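Iton Property Owners' Help Exchange
3/5/18, posted by Fladetti Household

We have accepted an offer on our house at Iton. The contract allows the purchaser a final inspection before settlement, and the purchaser's agent, Pamton, has now requested 2 further visits to measure for furnishings. Are we obliged to agree?

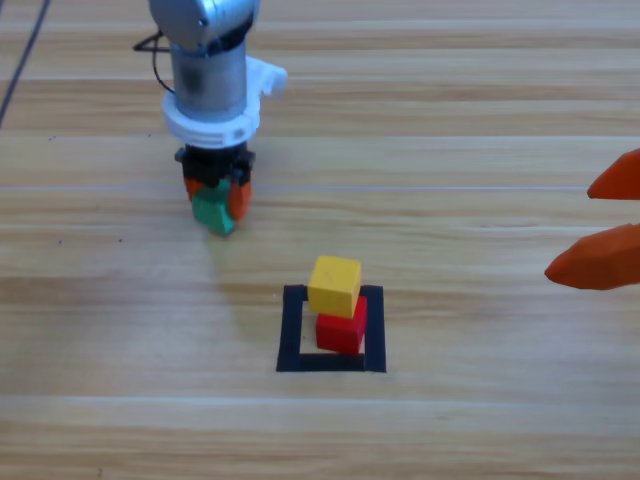 The land is 896 square metres and the house is tenanted until November, so each visit requires notice to the tenant. Any guidance would be appreciated.

Posted by Andreadis Conveyancing

The obligation extends only to what the contract provides. Additional access is a matter of consent and should be recorded in writing, with the date, the hour and the persons attending. Your tenant's rights are unaffected by the sale, and the notice period in the lease must be observed on every occasion.

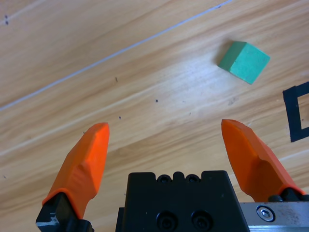 Posted by Pam_west

We allowed it. They stayed three hours and then asked for $700 off over a cracked tile.
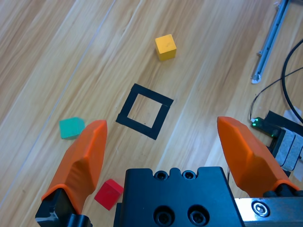 Our solicitor told us to decline and the sale settled anyway.

Posted by Registry Lane

Please check the special conditions as well as the general ones.
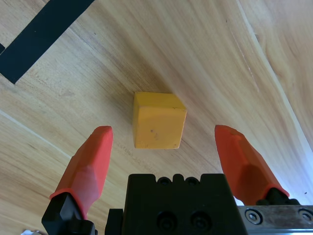

Access for measuring is sometimes included there, commonly limited to one visit at a time agreed by both parties.

Related items
Fixtures and chattels: what stays with the house
Selling with a tenant in place
Who holds the deposit?

Contact the Exchange | Copyright | Back to top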